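Sistenby students to take robot arm project to Londwood open day

For release: Saturday, January 20, 2024

Students from the Sistenby Robotics Club will show their work with tabletop robot arms at the Londwood Makers' Open Day this spring. The club, which meets at Ho Community College in Sistenby, will run its own table in the main hall and will let visitors watch the arm carry out a set of small picking and placing jobs.

The project began in December, when the club won a grant of £3000 from the Ollport Fund for Young Engineers. The fund supports practical science and engineering work outside normal lessons. The money has paid for parts, spare servos, table fittings and travel to Londwood. What is left will go towards a second set of gripper fingers and a proper carrying case.

Students aged between 14 and 18 take part in the project. Most had not worked with a robot arm before they joined. They work in small teams, and each team looks after one part of the job: the arm and its wiring, the software, the table layout, or the written record of each session. Teams swap jobs at half term so that everyone gets a turn at the controls and everyone gets a turn at writing things up.

Table layout has taken up more of the club's time than expected. The students use short strips of coloured tape to mark out lines and positions on the wood, and they agree the layout before any run begins. If the tape is moved, the change goes in the log book along with the reason for it. 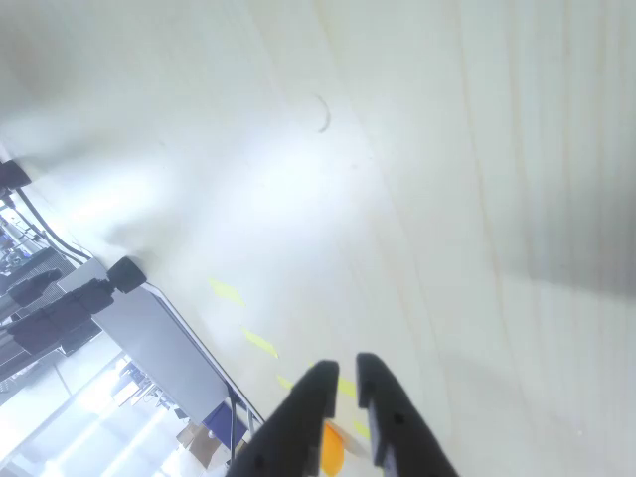 Each task is kept short. A student picks an object, decides where it has to start and where it has to finish, and writes this down in a single sentence. The team then tries the task over and over, making a note of each attempt and of anything that went wrong. A task is counted as ready for the open day when it has been done 50 times with the same layout. Attempts that fail stay in the record. The club asks students to say what they think caused the failure, even when they are not sure.

The most common problems so far have been with grip. Rounded objects tend to turn as the fingers close, and thin ones are hard to lift from a flat surface. The software team has been working on slower closing speeds, and the arm team has tried different angles of approach. Both changes have helped, though the slower speed makes each run longer and the students are still arguing about which setting to use on the day.

Lighting has been another point of discussion. The club room has large windows, and a layout that works well in the evening may give trouble on a bright afternoon. Sessions are now split between the two so that the students have results from both. They will also be given time in the Londwood hall on the evening before the event to check the table under the lights there.

Boxes and taped outlines are used for the placing tasks. A box goes back to its outline at the start of every run, which means a different team can pick up the work at the next session without having to measure anything. The objects are everyday things and small toys, chosen by the students.

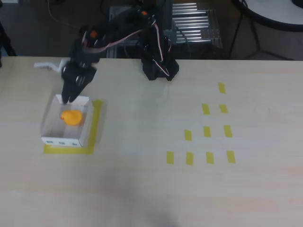
The club's robot arm over an open box with a small rubber duck inside. Strips of tape mark positions on the table.

At the open day, the students will give a short talk, followed by demonstrations through the afternoon. Visitors will be able to look through the log books and ask questions. There will be a separate table for younger children, with paper planning sheets where they can draw a layout and write their own instructions for the arm. The students will choose a few of these sheets to try out before the end of the day.

The demonstration table will be in the main hall at Londwood, close to the side entrance. There is level access from the car park. Entry to the open day is free and no booking is needed. Children under 8 must be with an adult.

After the event the club will put its planning sheets and layout drawings together as a pack for other schools and youth groups in the area. The pack will be free to use and will include the list of parts, the tape layouts and a blank page from the log book. Groups that would like a copy can leave their details at the table on the day or write to the club at the college.

The Sistenby Robotics Club has places for new members from half term. No experience is needed. Sessions last 2 hours and are held after college on weekdays in term time.

Notes to editors

Sistenby Robotics Club is a student club based at Ho Community College, Sistenby. It is open to students at the college and at neighbouring schools.

Press visits to the club room can be arranged in term time through the college office. Please give a week's notice.

ENDS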